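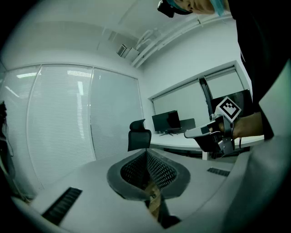 Second stop at Sitach was the hand-held gripper room. Mircea Căpraru let each of us try two versions at a desk, the old fingers first and then the longer gray ones. He says the new pair drops 9 items in a run of 62. I'd like to know who picked the items. My own tries went well with a box and badly with a pen, and the marker on top kept turning away from me when I bent my wrist. Pushpa Mishra liked the grip. I asked for the January test logs and was told they'd be emailed.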